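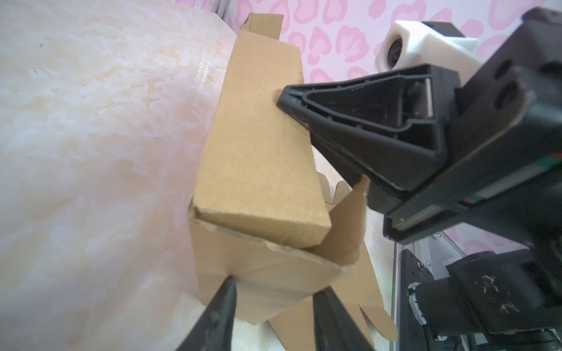

Spring porch pots: what to plant and what to skip

May is when most of us drag the porch pots out of the garage and wonder what we put in them last year. Nathalie McIntyre has planted the containers outside the Lawal shop for six seasons now, and she led our Friday evening session on putting together a front entry that holds up until the fall. For those who couldn't make it, these are the main points.

Start with the pot. Nathalie likes a wide one, at least as wide as your front door mat is deep, because a narrow pot dries out before you get home from work. Check that there is a drainage hole. If there isn't one, drill it or use the pot for umbrellas. Gravel in the bottom does not help with drainage and takes up room the roots could use. A scrap of window screen over the hole keeps the soil in and lets the water out.

Fill with fresh potting mix to two inches below the rim. Old mix can go on the garden beds. Garden soil stays in the garden, where it belongs — it packs down hard in a container and the roots sit in water.

For a porch that gets sun until mid-afternoon, she planted geraniums in a single color with trailing sweet potato vine and a tall grass at the back. For shade she used coleus, ferns and white impatiens. She puts the plants closer together than the tags say to, and feeds them every other week to make up for it.

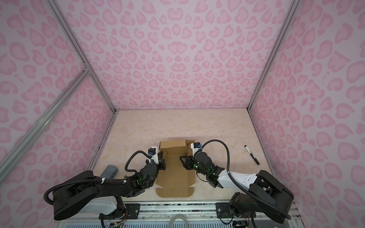

Yvette Wong asked whether it was worth matching the pots on either side of the door, as she had two that were different heights and didn't want to buy more. Nathalie said to keep them both, stand them together on one side, and repeat the same flower color in each. Matched pairs look best on a wide, formal entry, and most of our houses don't have one.

On color, pick it from something that can't be moved. Brick, the roof and the stone on the steps are all going to be there longer than the petunias. A red door with orange marigolds can work, but hold the plants up against the paint before you pay for them.

Wreaths came up as well. Dried eucalyptus fades quickly in direct sun, so hang it under cover or plan on replacing it by July. A plain grapevine base with a ribbon you can change costs less over the year. Hang it from a hook over the top of the door, with a bit of felt behind it so it doesn't rub the finish. 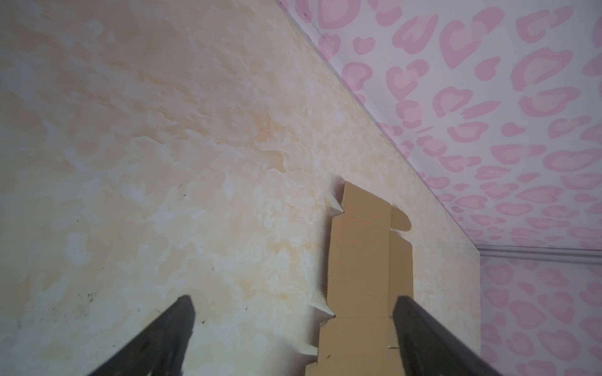
Watering is where most pots fail. Water in the morning until it runs out of the bottom, then leave the pot alone until the top inch of soil is dry. In a hot week that may mean every day. Pinch back the coleus when it starts to flower, and cut the vine whenever it reaches the floor.

Rosaire Landry has leftover coleus cuttings, already rooted, free to anyone who brings a jar. The sign-up sheet for the summer table-setting evening is by the register at Lawal, and Hélder Patrício is taking names for the shared potting mix order. Please tell him how many bags you want when you sign up.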